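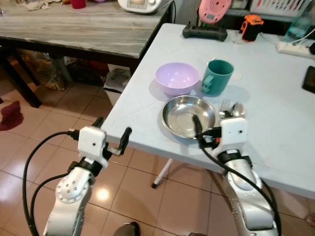 Ticket: Container weight added to logged portions after sync
Product: Rellden food diary, web and phone
Related device: Jestia kitchen scale
Opened: 2024-02-28
Opened by: Hala Ezzat
Assigned to: Gerrit Van den Broek
Priority: High
Status: Resolved, cleanup pending

Summary

Portions weighed with a saved container are stored at gross weight. The scale display shows the correct net weight. The phone shows the correct net weight until the first sync, then changes to the higher value. Calories and macros are recalculated from the higher value, and the daily total goes over target.

Reported by a dietitian at the Van Damme practice for a client on a 2000 kcal plan. The client's body weight trend is going down as planned while the diary shows her over target on most days. The dietitian considered lowering the plan and asked us to check the data first.

Steps to reproduce

Open Containers and save a container with a weight. The client's is 264 g.
Place the container on the scale, add food, select the saved container on the phone.
Log the food. Note the weight.
Sync.
Reopen the entry.

Expected: weight unchanged.
Observed: weight increased by exactly 264 g.

Comment, Hala Ezzat

Reproduced on a test account with cooked oatmeal, plain yogurt and cottage cheese. Same offset each time regardless of the food or the portion size. Reproduced on both phone platforms. Not reproduced if the Tare button on the scale is used and no container is selected in the app.

Also not reproduced for foods typed in by hand, barcode entries with a serving size, or recipes entered by serving. Recipes entered by total cooked weight do show it if the pot was saved as a container. In that case the error runs the other way: cooked weight is too high, so calories per gram come out too low and each serving is undercounted. This needs to be handled separately in the cleanup.

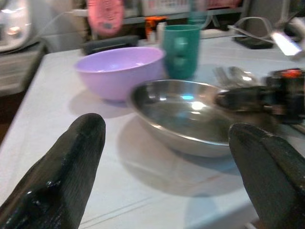

Shallow stainless steel bowl on a white tabletop.

Comment, Gerrit Van den Broek

First guess was a double reading from the scale. Ruled out. The raw readings from the Jestia unit are gross weight with a separate tare field, which is normal for this model when the container is picked in the app. Firmware has not changed on the affected accounts.

Payload from the phone contains three values: gross, container, net. All three are correct on arrival. The stored record contains net = gross. So the loss is on our side, between the sync endpoint and the diary table.

Checking whether unit settings matter. Client is on grams. Tested ounces, same result.

Comment, Gerrit Van den Broek

Found it. The nutrient lookup was moved to the Namonia service in the February release. The adapter sends a field called "weight" and Namonia returns the record with calories filled in. The adapter fills "weight" from gross. The old lookup used net. When the response comes back, the diary row is overwritten with everything in it, including the weight, so the correct net value is lost.

There are two faults:

(a) Adapter sends gross where it should send net.
(b) Diary row accepts a weight from the lookup response at all. The lookup should only be able to change nutrient fields.

Fixing (a) alone would clear the symptom. I am fixing both.

Comment, Hala Ezzat

Does the container list itself get changed? The dietitian asked if clients need to reweigh and save their dishes again.

Comment, Gerrit Van den Broek

No. Container records are read only in this path. Saved weights are fine and should be left alone. Deleting a container now would make cleanup harder, as the entry only holds a reference to it.
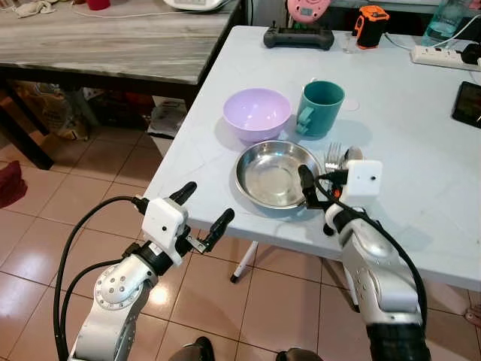 Steel plate, pale lavender bowl, teal mug, fork and spoon.

Comment, Hala Ezzat

Workaround sent to support and to the practice:

Put the empty dish on the scale and press Tare until the display reads zero.
Add the food.
In the app, leave Container set to None.
Log the entry as usual.

Do not do both. Pressing Tare and also selecting a saved container subtracts the dish twice on the phone. With a small portion the result is negative and the app rejects it with "Invalid amount", which we have also had reports of. That is old behavior and is not part of this ticket.

Comment, Gerrit Van den Broek

Fix is on staging. Test results:

Single food, saved container, sync: pass
Single food, no container: pass
Edit an old entry, change the food, keep the weight: pass
Copy a meal from the day before: failed on first run, pass after clearing the cached response
Recipe by total cooked weight: pass
Offline entry, synced later: pass

The copied meal case matters. A copied entry keeps whatever weight the source had, so a bad breakfast that was copied forward is bad on every day after it. The cleanup has to follow copies back to the original. 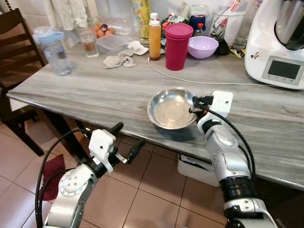
Cleanup query run against the reporting client's account in dry-run mode. It found 76 entries with a container reference and stored net equal to gross. Of these, 2 were edited by hand after sync. Those will be skipped and listed for the dietitian, as we cannot tell if the client already corrected the weight herself.

For the rest, net is rebuilt as gross minus container, then nutrients are looked up again. Daily totals and weekly averages update on the next nightly job. Recipes are rebuilt before diary entries so that servings pick up the corrected calories per gram.

Comment, Hala Ezzat

Compared the dry-run output with the paper log the client had kept for part of the month. Weights match to the gram where both exist. Approved for production.

Please hold the automatic weekly report until the nightly job is done. It includes the line suggesting a lower target when the average is over plan, and several clients will get that suggestion on bad data if it goes out first.

Comment, Gerrit Van den Broek

Report job paused. Fix deployed. Synced a new entry on the live test account with a saved container, weight unchanged after reopening.

Resolution

Adapter now sends net weight. Diary rows no longer accept weight from the lookup response. No app update or scale update required.

Remaining:
Run cleanup on all accounts with container entries since the release
Send list of skipped entries to each practice
Resume weekly report
Open separate ticket for Tare plus saved container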